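The Trouble With Hoods: folding things that do not want to be folded
Notes for the Morcombe evening, November 9, 2020. Talk by Despina Lazăr.

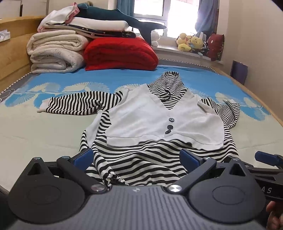 Opening (slow down, you always gabble this bit)

Good evening. Thank Kilian for the introduction, however long it was. Ask who in the room can fold a T-shirt. Hands will go up. Ask who can fold a hooded top with a white waistcoat bit stitched over the front. Wait. Enjoy it.

The striped one

Leave the slide up. Black and white stripes, three buttons down the chest, a hood that comes to a peak like a very formal elf. Every shop display I have ever seen shows this sort of thing already folded, and I would like to meet whoever did it.

Start on the bed. Tables are too narrow once the sleeves are out, and a bed forgives you. Patterned sheets are fine, though stripes on top of leaves will make your eyes swim by the third garment.

Point at the two sleeves: one out straight, one bunched up by the chest. Most of us stop at this stage and call it laid out. Pull the second sleeve straight before anything else happens.

Then the hem. It ruffles when you take hold of it, so smooth it from the middle towards the sides, palms flat. Stripes are useful at this point, as they show you every wobble. Plain navy will lie to you for years.

The order I use

Buttons done up.
Sleeves across the back, cuffs level.
Hood down over the sleeves - flat, no matter what it says to you.
Sides in, then hem to neck in two folds.

Do this live with the green one from the bag. If it goes wrong, keep talking. At Pascual in September it went wrong twice and they clapped anyway.

The layer question

Somebody will ask about the white layer. It stops well short of the hem, so the top half of your parcel is always fatter than the bottom. Stack them in alternate directions, or accept a pile that leans. I have lived with a leaning pile since my first flat.

Numbers, for those who like them

I timed myself at home. First go, 100 seconds. After a week, 29. My drawer still does not shut.

Questions

If asked about ironing: no.
If asked about fitted sheets: that is a separate talk, and a longer one.
Kilian has the handouts. Collect the green top before leaving.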